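Rules for Arms That Work Inside Computers

Oct 22, 2021

I have now written 17 rules for our bench, which is 15 more than anybody reads. The two that do get read are taped to the wall at eye level, and one of those is about coffee.

For anyone new to this blog: I work at Grakness, a small shop that takes apart old office computers and servers so the good parts can go into other computers. A fair amount of the poking and lifting is done by an arm these days. My job title has the word "process" in it, so when the arm does something rude to a motherboard, the email comes to me.

Last spring the emails were frequent enough that Albane Bailly, who runs the floor, asked me to write down how we do things. I said we didn't have a way we did things. She said that was the first item, then.

So I read standards. The big safety documents for industrial robots are serious and worth your time, and they are mostly concerned with keeping the robot from hurting people. Quite right. They have much less to say about keeping the robot from hurting a row of capacitors. The handling guides for electronics cover static, gloves and how to carry a board by its edges, and they plainly picture a human being at the other end of the board. Between the two piles of paper there is a gap, and I spent most of a summer standing in it with a highlighter.

What bothered me most was the CPU socket. It is the place where the expensive mistakes live, and the bracket over it is just stamped metal with a lever down one side, which makes it look like something you can lean on.

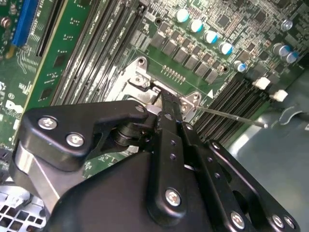
Filed under: Bench Rules, Robots, Complaints

With the gripper tip on the bracket, there is also a thin metal rod reaching out across the board, well past the part anybody is thinking about. That gave us the rule I'm proudest of. Plan for the longest thing on the tool, even when it isn't the thing doing the work. People write a careful path for the tip and forget that the rest of the hardware is coming along for the ride, over memory slots and all those tiny parts with no names.

Some of the others, in no order, as that is how they sit in the binder:

Power cord out of the wall and on the bench where you can see it. "I'm pretty sure it's off" is not a cord.

Ground the case and ground the tool. Check both at the start of the shift, and write it down at the time you check it. Dorian Jacquet once filled in a month of these in one sitting, in the same pen, with the same slightly tired signature. We had a talk.

Come down slowly for the last stretch. Our approach time went from 2 seconds to 22 and there was grumbling, mainly from people who don't have to order replacement sockets.

Touch metal brackets only by their outer frame. Never the pins, never the tops of capacitors, however flat and inviting they look.

Set the force limit for the weakest part within reach of the tool. This one took three meetings. The supplier of our controller, Emell, had set a generous default that would have been fine for stacking boxes.

If the board is not where the program expects it, stop and get a person. Do not let the arm "have a look around." I have seen it have a look around.

Every screw on the gripper gets checked weekly. A loose screw inside a computer case is a small metal thing looking for two contacts to introduce to each other.

I sent the draft to a friend at Kuipers, who do similar work with a bigger building. Their version runs to 300 pages and has a glossary. Mine has a coffee ring. They borrowed the longest-thing rule, though, and I have the email saved in a folder of its own.

Albane wants the list down to a single page by the end of October. I've been trying to merge the grounding rules with the power cord one and keep ending up with a sentence that needs its own diagram. If your shop has wording for this that fits on a sticker, please send it over. The comments are open, and I'll trade you the one about coffee.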